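Re: [Minuvstead Food List] Bottles for the August supper
3 replies · 2 shares

Hello all, and thank you for the lovely flood of answers, I've enjoyed every one of them with my morning cuppa.

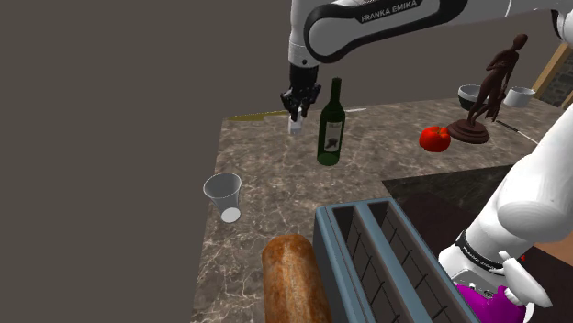 WHAT TO POUR WITH THE LAMB

On the Rocha thread someone wrote:

> I've got 5 bottles of the Grarnus red put away and can't
> decide whether to decant. Last time I did, it went flat
> on me before we'd even carved. Is it worth the bother?

I'd say go gently! An older red with a bit of colour gone brown at the rim can fade quickly once it's had air, so I stand mine up the night before, pull the cork when the guests are taking their coats off, and pour slowly so the muddy bit stays put. A younger one is a different beast, and will happily sit in a jug for 2 hours while you fuss over the potatoes (I always fuss over the potatoes).

If you're cooking with it as well, 200 mL in the gravy is plenty, and please use something cheap for that, as your favourite bottle deserves a glass. My neighbour swears by a splash of port instead, and I'll admit the flavour is very good.

Visance still has the plain tumblers on the bottom shelf, if you're short.

Warmly, from the house at 807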